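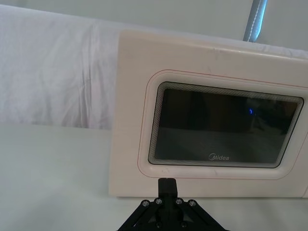
A Midea microwave with a thin pink pinstripe around its door, and a few scuffs to its name.

My aunt never trusted a kitchen appliance that looked too clean. She would walk into a friend's new kitchen, admire the curtains and the tile, and then run a finger along the front of the microwave and ask, very kindly, what they had been eating. I thought of her often this winter while I was visiting people at home in Sernstead and asking them to talk to me about the plainest machine they own.

People will tell you all day about their stoves. The microwave takes a little coaxing. Horacio Durán, who cooks for a living and has strong feelings about onions, spent most of our first hour together insisting that he only used his for coffee. By the second cup he had admitted to oatmeal, then to rice, and finally (with his hand over his eyes) to an entire baked potato, eaten standing up, every Sunday night since August.

"It's a good potato," he said. "I won't apologize for the potato."

I have a soft spot for the ones with some color on them. For years the choice in most stores seemed to be black, white, or that brushed silver that shows every thumb, and so a cream-colored housing with a reddish-pink line running around the door feels almost like a present. It's such a small thing, a pinstripe, the sort of trim you'd expect on a diner plate or the side of an old bicycle, and it softens that big dark window wonderfully. The rounded corners help too! A square door can look stern first thing in the morning.

Ylva Sundqvist repaired small appliances on Brekke Street for a good part of her life, and she has opinions about how we treat them. She wipes hers down with a damp cloth and a drop of dish soap, never anything gritty, and she leaves the scuffs alone. Her advice for the inside is the same my aunt gave: a bowl of water with a few slices of lemon, 3 minutes on high, and then leave the door shut a while longer so the steam can get at the corners. Take the bowl out with a mitt, and wipe everything while it's still warm.

She also likes to see one on a plain table with some air around it, and gets quite cross about bread boxes and cereal piled on top. "You wouldn't put a hat on a toaster," she told me, and then she went off to find me a slice of cake.

We ate it cold, as it happens, though Ylva swears by ten seconds for anything with butter in it, and I've been doing it that way at home ever since.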